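Foro de teleoperación y enseñanza por demostración
Tema: ¿Guiar a mano o con mando para tareas de agarre?

tornillo_flojo
Llevamos un mes grabando demostraciones con mano de cuatro dedos y no nos ponemos de acuerdo. Yo guío el brazo a mano. Mi compañero usa el mando remoto y tarda casi 50 segundos por repetición, pero dice que sus datos salen mejores. ¿Qué hacéis vosotros?

Kamarul Pangaribuan
Mando, siempre. Si mueves el brazo a mano, tu propio brazo sale en la cámara de muñeca y la política aprende con eso delante. Os dejo una captura nuestra durante un desplazamiento.

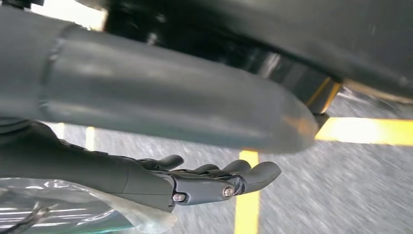
Equipo de Manipulación - Taller Hovodgate

El suelo se ve corrido porque el movimiento es rápido. La mano y el tubo gris del brazo se distinguen bien, y las rayas amarillas también. Para mí es un fotograma válido.

marea_baja
No estoy de acuerdo. Con ese desenfoque yo lo descartaría. En Prescombe bajamos la velocidad a la mitad y con 5 demostraciones menos por tarea nos fue igual.

Kamarul Pangaribuan
Depende de la tarea. Si luego el robot va a ir rápido, tiene que haber visto imágenes así. Solo quito los tramos en los que el operador duda.

marea_baja
Los tramos de duda los quito también. Lo otro no lo veo.

tornillo_flojo
¿Y el plástico arrugado de la muñeca no os molesta en la imagen?

Kamarul Pangaribuan
Queda en la esquina de abajo. No lo recorto.

tornillo_flojo
Vale. Pruebo dos tandas con mando, una lenta y otra a velocidad normal, y pongo aquí los resultados en julio.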